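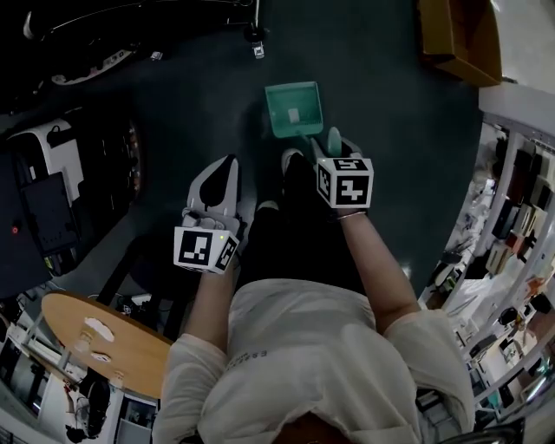

Pei-shan Kuo writes that the sweeping compound recommended in our January issue left a faint oily film on her sealed concrete, and asks whether it should be used on sealed floors at all.

It should not, if the compound is oil-based. The January item did not separate the two types and it should have. Oil-based compound is sawdust or a similar carrier mixed with mineral oil, sometimes with sand added as an abrasive. It is meant for bare, unsealed concrete. On a sealed, painted or waxed surface the oil has nowhere to go and stays on top, where it picks up the next day's dust and can make the floor slick. Water-based and wax-based compounds are the usual choice for sealed floors. Grit-free grades are preferred on anything with a gloss finish.

To remove the film, wash with a neutral cleaner at the dilution on the label, pick up the dirty solution with a wet vacuum or a clean mop, and rinse once with plain water. Strong alkaline degreasers will lift the oil faster, but several of them also dull acrylic sealers. Test a corner first.

Gonzalo Urquijo raised a related point about fine dust. In the Dronlow building, which dates from 1933, the ground floor is unsealed concrete and sheds powder no matter how often it is swept. Sweeping compound holds the powder down during the job but does nothing about the source. A penetrating silicate hardener will reduce the shedding. It needs a clean, oil-free slab, so any floor treated with oil-based compound for years has to be degreased before it is applied.

On storage: keep compound in a closed container. The water-based type dries out, and dry compound just moves dust from one side of the room to the other - add a little water and mix if it no longer clumps when squeezed.

The corrected sheet is filed as 2516 and replaces the January version. Members at the Skamham site should discard the old copy posted by the sink.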